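Two-tone finish

A two-tone finish is a surface treatment in which two colors, or two clearly different shades of one color, are used on the same object. The term is applied to furniture, vehicles, shoes, kitchen goods, tools and buildings. The two colors usually meet at a seam, a joint or a change of material, although on painted goods the line between them may be drawn anywhere.

The finish is distinct from a pattern. Stripes, checks and dots repeat a color many times over a surface, while in a two-tone object each color covers a part of its own. A striped chair is not normally called two-tone. A chair with dark legs and a pale seat is.

Terms

The color covering the larger area is called the body color or ground. The other is the second color, sometimes the relief. Where they meet is the break. A hard break has a crisp edge and a soft break fades from one color to the other. Painters also speak of a covered break, in which a strip of molding or piping hides the edge. In shoemaking the older name for two-color work is spectator, used mainly for a white or light upper with a dark toe and heel.

Methods

Painted two-tone work is done by masking. The body color is applied first and allowed to harden, the parts to be kept are covered with tape and paper, and the second color is applied over the rest. If the tape is pulled too late, the edge may chip. If the first coat is soft, the tape can lift it.

In molded goods the parts are often made separately in different colored plastics and then assembled. The color goes all the way through, so scratches show less than on paint. It is also possible to mold one material over another in a single tool, as with many toothbrush handles. Wooden goods may be stained in one part and left clear in another, and the grain is usually scored with a knife along the break to stop the stain from creeping.

Fabric and leather goods are cut from two pieces and sewn, and the seam makes the break.

Black and white

Black with white is the strongest two-tone pairing in terms of contrast, and it is used on items of many kinds, from piano keys to kitchen tiles. Placed at the joints of an object, the lighter color draws attention to where the parts meet. Placed on the large surfaces, it makes the darker parts look smaller. Pure white tends to yellow in strong light, and some makers use a slightly gray white to delay the effect.

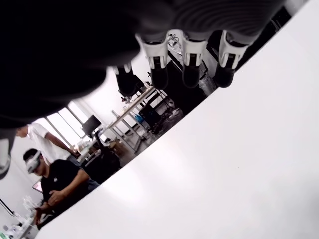

Black finger segments with white knuckle housings.

Other common pairings include cream and green, navy and tan, and red and black. Pairings of two close shades, such as light and dark gray, are described as tonal. They hide small errors at the break but can look like a mismatch under warm indoor lighting.

The Karholm style

In furniture, the Karholm style refers to a group of painted cupboards and benches with a dark base and a pale upper part. The break was set at the height of a seated person's knee, and the dark paint hid scuffs from boots. The workshop of Hnatiuk kept a pattern book with 231 pairings, of which 86 were marked for kitchen use only. The furniture historian Ewan MacBrayne later listed 378 surviving pieces and sorted them by the color of the base. He left out benches that had been fully repainted, a choice that other writers have questioned - a repainted bench may still carry the original break under the later coats.

A revival under the trade name Luvska used factory paint and a covered break. The design review Tendance gave it a short notice in its March issue and disliked the molding strip, which it called heavy.

Care and repair

Each color ages at its own rate. Dark paint fades and dulls, while light paint yellows and shows dirt. A repair matched to the original color card will often stand out for this reason, and restorers mix to the aged color instead. The whole of one color area is normally repainted up to the break, where a slight difference is hard to see.

Cleaning products should be tried on both colors. On two-color leather, dark dye can run into the light panels if the seam is soaked, so the light side is wiped first and the cloth is changed before the dark side is cleaned.

See also

Color blocking
Contrast (vision)
Spectator shoe
Wainscoting

Page last edited April 16, 2026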